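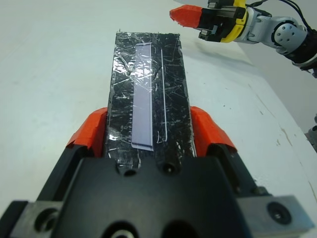

## 4. Setting up the Nidow under-sink water filter

Read this section through once before turning anything off. Allow an hour for a first installation. The steps apply to the standard and tall Nidow housings. If you have the Coman twin-canister model, go to Section 6, as the bracket and the flow direction are different.

**Caution:** Connect to the cold supply only. Hot water will soften the canister seal and void the warranty.

### 4.1 Before you start

You will need:

- an adjustable spanner
- a cordless drill and 2 mm pilot bit
- a pencil and a small level
- a bucket and an old towel
- plumber's tape

Check the pressure at the kitchen tap with a gauge. The housing is rated to 617 kPa. If your reading is higher, have a plumber fit a pressure-limiting valve before you go any further. Homes on tank water with a pump should take the reading while the pump is running.

### 4.2 Fixing the bracket

1. Clear out the cupboard and put the towel down on the floor of it.
2. Hold the bracket against the side wall of the cupboard and mark the two screw holes. Leave at least 33 mm clear under the canister so it can be unscrewed later.
3. Check the marks with the level.
4. Drill the pilot holes. Make sure there is no pipe or cable behind the panel.
5. Drive the screws in until the bracket sits flat. Stop there. Overtightening will strip chipboard very quickly.

**Note:** On a tiled or masonry wall, use the Trulline plugs from the accessory bag and a masonry bit to match.

### 4.3 Connecting the hoses

1. Turn off the water at the isolation valve under the sink, then open the cold tap to release the pressure.
2. Put the bucket under the valve and undo the existing cold hose.
3. Wrap the valve thread with three turns of plumber's tape, clockwise.
4. Fit the tee piece. Tighten by hand, then a quarter turn with the spanner.
5. Push the blue hose into the port marked IN until it stops. Tug it gently. It should not move.
6. Push the white hose into the port marked OUT and run it up to the filter tap.

Keep both hoses in a wide curve. A kinked hose will reduce the flow and may crack over time. If a hose is too long, trim it square with a sharp knife and push it back in.
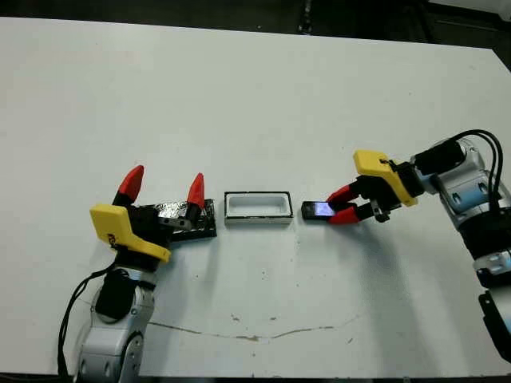

### 4.4 Flushing and checking for leaks

1. Fit the cartridge with the rubber end facing up and screw the canister on by hand.
2. Open the isolation valve slowly.
3. Run the filter tap for ten minutes. The first water will be grey or cloudy with carbon dust. Put it on the garden or down the sink, but don't drink it.
4. Dry every joint with a cloth and check again after half an hour.

If a joint weeps, turn off the valve, remake the joint with fresh tape and repeat the check.

### 4.5 Replacing the cartridge

Replace the cartridge every 3,000 litres or once a year, whichever comes first. Write the month on the label supplied and stick it inside the cupboard door.

Spare cartridges and O-rings are available from the Tadham service counter. Ask for Sivaprasad Gowda in spare parts and have the model number from the base of the canister ready. The counter is closed on Tuesday.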